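Clearing a Wrist Stall During the Towel Task

November - by the Fetley bench team
Print this page | E-mail this page

The Pikau humanoid can stop with fault 48 (wrist torque limit) while it straightens a towel on a wall bar. The usual cause is a thumb tip snagging in terry cloth. The arm keeps pulling, the limit trips and both arms hold position. Do not use Resume at this point. It replays the last pull.

1. Press the stop button and wait 30 seconds for the drives to settle. Stay out of reach of both arms.

2. In the Istent console, open the hands and lower the arms until both are clear of the cloth and the counter. Check the feet before any step command. In a small bathroom the vanity leaves little room to turn.

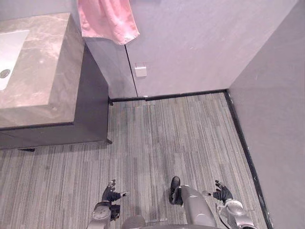

Set walking speed to zero until the fault is cleared. A restart with walking enabled can shift the robot's weight toward the wall.

3. Inspect the thumb tips and the wrist cable on each arm. Pull off any lint. A loose tip must be reseated before the next run - tape will not hold it.

4. Lower the wrist limit from 800 to 100 in the Kinnunen settings file and save. Raise both hands in front of the bar, fingers open, and hold. 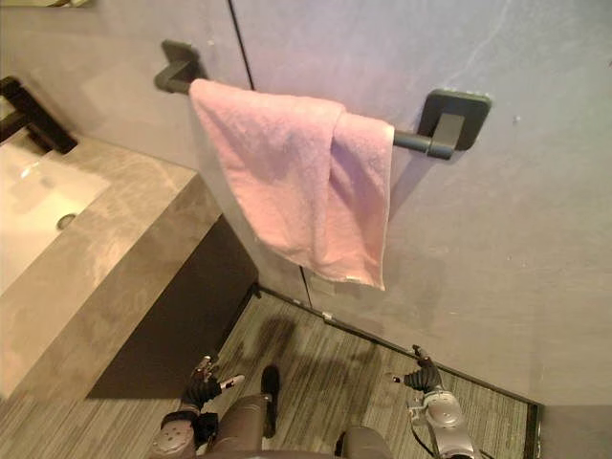

5. Run one slow grasp with a hand on the stop button. If fault 48 returns, export the log and leave the robot powered down.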